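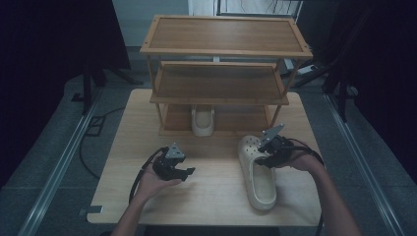
One clog on the bottom shelf, one to go.

Shoes, then. I promised last time that I'd get round to the hallway, and several of you wrote in to ask if I'd chickened out. I hadn't, I'd just been putting it off, in the way you put off anything that involves getting down on your knees by the front door in January. But we've made a start, and the little wooden rack you see up there is where the clogs are going to live from now on.

For anyone new to the Trulness newsletter, this is the corner where I go through one bit of the house at a time and tell you what I kept, what I moved and what I grumbled about. We've done the airing cupboard, the drawer with the batteries in it and (twice, because I made a mess of it the first time) the shelf over the washing machine. The hall is by far the most requested. I think that's because everybody's hall is the same hall. You come in, you stand on one leg, you kick something off, and there it stays until someone trips on it on the way to the loo.

I always start with the rack up on a table and I'd tell anyone to do likewise. You can see all three shelves properly, you can wipe underneath, and you don't get that crick in your back from peering into the bottom one with a torch. It also makes you think about the order of things, which you never do when the rack is on the floor and you're in a hurry for the bus.

The rack is a three-tier one, thin wooden posts with flat shelves, and the bit I like best is that each shelf has a raised rim. I had a metal rack for years with bars instead of shelves and I can't say I miss it. Heels slipped down between the bars, flat pumps folded in half and hung there like washing, and every bit of grit that came in on our boots went straight through on to whatever was below. A flat shelf keeps the grit where it fell. You do have to clean it, of course, but a damp cloth once a week does the job and the rim stops you sweeping the lot on to the carpet.

Wood does mark if you leave wet boots on it. I put a bit of old towel under anything that's come in from the rain and take it away again once it's dry. Someone at the Pedberg swap morning told me she uses the trays from under her plant pots, and I thought that was very clever and then went home and found I hadn't got any that fitted. If you have, lucky you.

Now, the clogs. I've gone over to the cream slip-on sort for indoors, with the row of little round holes near the toe and the open heel, and I'm quite evangelical about them. You can step into them with your hands full. You can step out of them just as easily, and there lies the trouble, as they come off wherever you happen to be standing. I have found one in the bathroom and its partner by the bins. They needed a home more than any other shoe we own, and I wanted it to be a home you could reach without thinking.

So they're going on the bottom shelf, in the middle, toes in and heels out. I did go back and forth about this. Toes out looks smarter, like a shop, and my sister-in-law won't have it any other way. But with an open-heeled shoe, if the heel faces you, you can hook it out with a finger, or with your foot if you're feeling lazy. It goes back in the same way too, one little push towards the back and it's done. With toes out you've got to turn the thing round first, and in my experience that's the moment when people give up and leave it on the mat.

(Lace-ups are another matter. I'd have those toes out on a higher shelf, where you can grab them by the tongue. Do write in and argue if you disagree, I know some of you will!)

A word about the middle shelf. When you bring in a rack the temptation is to fill it on the first evening, and I've done that every single time, and every single time I've ended up with the wrong shoes in it. The ones we never wear get put away beautifully and the ones we wear every day end up in front of it on the floor. This time I'm doing it the slow way round. A pair only goes on the rack once it's been worn and taken off again in the hall. By the end of a fortnight it ought to have sorted itself out, and anything that hasn't earned a place can go upstairs in a box, or off to the swap.

I'm trying to keep the top shelf free of shoes altogether. It's the widest, and it's the one you see when you come through the door, and it would be very nice for it to hold a small dish and the post. I give it until Tuesday before there's a football boot on it.

Measure before you buy, is my other bit of advice, and measure with the door open. Our space between the skirting and the edge of the door comes to 118 cm on one side of the hall, and for years I carried that number about in my head. When I got down there with the tape again it was 116, I suppose because of the new carpet strip or because I can't hold a tape straight. Two centimetres doesn't sound like much until you've carried a bench home on the train and it won't go in. (The bench is now in the spare room. It's very comfortable.) Ask me how many times the door has to be able to swing right back, by the way. Every time somebody comes in with shopping, that's how many.

I'd also say take your biggest pair of shoes along and try them on the shelf if the shop will let you. The people at Lesura were very good about this when I went in with a carrier bag full of walking boots. They let me put them on every rack in the place and didn't laugh until I'd gone. Some shelves look deep and then the boots stick out at the front like drawers that won't shut.

While we're on the subject, cleaning the clogs themselves. Warm water, a drop of washing-up liquid, an old toothbrush for the row of holes. The holes collect fluff in a way I find quite satisfying to deal with, and cream shows everything. I stand mine heels down on the draining board overnight - not on the radiator, I warped a pair like that once and they were never the same shape again. Inside, a wipe with a cloth is plenty. If they've got a bit whiffy, bicarb shaken in and left till morning and then tipped out over the sink.

A few of you asked what I do about visitors' shoes. Not much, is the answer. There's a mat, and if people take their shoes off they go on the mat, and if they don't then they don't. I did think of leaving part of the bottom shelf clear either side of the clogs for guests, and I may yet. Sundaram Road lot, you're coming for supper soon, so you can be the ones to try it out and tell me what you think.

Oh, and the shoe collection. The box by the Trulness noticeboard has done so well that we're aiming for 500 pairs by Easter, and it only costs 5 pounds a bag to send them on, so if you'd rather give a bit of change than a pair of shoes that's just as welcome. Please tie the pairs together by the laces, or put an elastic band round them if there aren't any. Clogs and slippers are fine as long as there are two of them. We've had rather a lot of ones lately and I don't like to throw them out in case the other turns up.

Next time it's coats, hooks, and the question of where on earth you put a wet umbrella. If you've solved that one already please tell me before I start drilling holes in the wall.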